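Can a school board fill a vacant seat without holding a public interview?

Pirkville Community Help > Local Government > Schools and School Boards
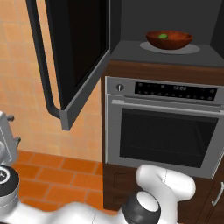
Posted by Mwende Massawe, 9 Dec 2024

I am a resident of the Pirkville school district and the parent of two students in the elementary grades. One of the members of our school board resigned last month with more than a year left in the term. The remaining members announced at their regular meeting that they intend to appoint a replacement and that applications would be accepted for 16 days. The notice was placed on the district website under "Employment," where few residents would think to look for it.

I wrote to the district office to ask whether the applicants would be interviewed in open session. The reply stated that the board "will review the applications and announce its choice at the next regular meeting." It did not say whether the review itself would be open to the public. I asked a second time and have not received a response.

The seat was decided by 35 votes in the last election, with 1,746 ballots cast. The candidate who came in second is still a resident of the district and has said that she would be willing to serve. I understand that the board may have no duty to choose her. My concern is that the decision may be made in private and then approved in public without discussion.

I would be grateful for information on the following points. May the board interview applicants in closed session? Are the applications public records? Is there any way for voters to require an election instead of an appointment? I would prefer replies from persons who have dealt with this process before.

3 replies

Wenetti

The rules on this subject are set by state law and by the board's own bylaws, and they differ from one state to the next. The following remarks are general and should be checked against the law where you live.

In many states, the exception that allows a public body to meet in closed session for "personnel matters" covers employees. A member of a school board is an elected officer and is often treated differently under the open meetings law. Where that is the case, interviews, discussion and the vote on an appointment must all take place in open session. Some states do permit closed discussion of candidates for a vacancy but still require that the vote be taken publicly. You should read the text of the open meetings law in your state, paying attention to how it defines "employee" or "personnel."

With regard to the applications, you may submit a public records request to the district clerk. Ask for the letters of interest, the résumés and any scoring sheets used by the members. The district may remove home addresses and telephone numbers before releasing the documents. Put the request in writing, keep a copy, and note the date on which it was delivered, as the deadline for a reply normally runs from that date.

As to an election, some states allow voters to petition for a special election within a fixed period after an appointment is made. The number of signatures is usually tied to the number of registered voters or to the turnout in an earlier election. The period can be short. The county elections office can tell you whether such a petition exists, what form it must take and who pays for the election. Special elections for a single seat are often charged to the school district, and boards will generally raise this point in response to a petition.

I would further suggest that you request a copy of the board bylaw on vacancies. In most districts it is found in the section on board organization. If the bylaw calls for public interviews, you may cite it by number during the public comment period and ask that your remarks be entered in the minutes.

Were

The second-place candidate has no automatic right to the seat. People in our district believed otherwise and a good deal of time was lost on it. She should apply like anyone else before the deadline.

Dirnar

I agree with most of what Wenetti has written. I served one term on a board in a neighboring county and took part in an appointment in March of my second year. We received 4 applications. Each applicant was asked the same list of questions in open session, and the members voted by name at the same meeting. The others were asked to wait in the hallway during each interview as a courtesy, although we were advised that we could not require them to leave a public meeting.

Two further points may be of use. First, review the agenda as soon as it is posted. If the appointment is to be made, it should appear as a separate action item, and it should not be placed on the consent calendar with routine contracts and field trips. If you find it there, write to the board president and ask that it be pulled for discussion.

Second, many states give the board a limited number of days after the resignation takes effect in which to act. If the board does not act in time, the county superintendent or another officer may be required to order an election or make the appointment. Find out the effective date of the resignation, which may differ from the date of the letter.

I would also copy the superintendent's office on any further letter to the district. In my experience, questions addressed only to the general mailbox were often not passed along to the members.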